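Skimis build — speaker notes
Slot: 20 minutes plus questions. Slides advance on the clicker, demo table stays covered until slide 9.

Slide 5. Why hand-held
Start with the cost of arm time. The Drorar arm in the shared shop is booked most evenings, and every demonstration recorded on it takes a slot from somebody's milling job. A hand-held gripper needs a table and a person. Mention that we started the build in September and threw out the first linkage.

Slide 6. The numbers
567 demonstrations kept, 136 discarded. Most discards were tracking loss, the rest were fumbled starts. Jaw linkage is the Schwaiger pattern with longer inner links. Each tool weighs 700 grams — pass one along the front row here and get it back before slide 8.

Slide 7. Bowl task
Leave the picture up while talking. Two tools, one table, bowls to be gathered and nested. Point out the blue pads on the fingertips, then the rim of the big green bowl. Rims are where the pads earn their keep; smooth hard tips slid on ours in bench tests.
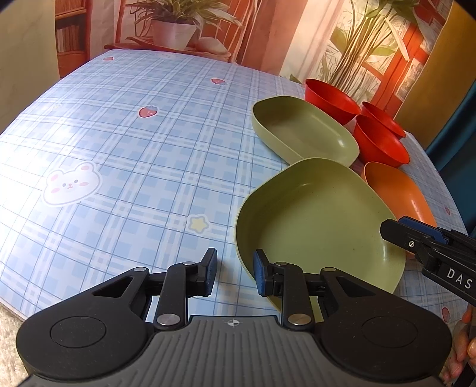
Slide 7: view from one tool, second gripper at right, bowls on the plaid cloth.

The red bowls are the hard part. One hides most of another, so the policy has to work from a strip of rim. Say this slowly, it comes up in questions every time. If asked about the patterned cloth: we vary the cloth between batches so the model does not learn one background.

Slide 8. What broke
Pivot play after 237 cycles on the first printed links. Fix was a reamed bore and a metal pin. Skip the tolerance table if past 7:40.

Slide 9. Demo
Uncover table. Check both batteries. Files and drawings are on the Drasden shop page, link on the last slide.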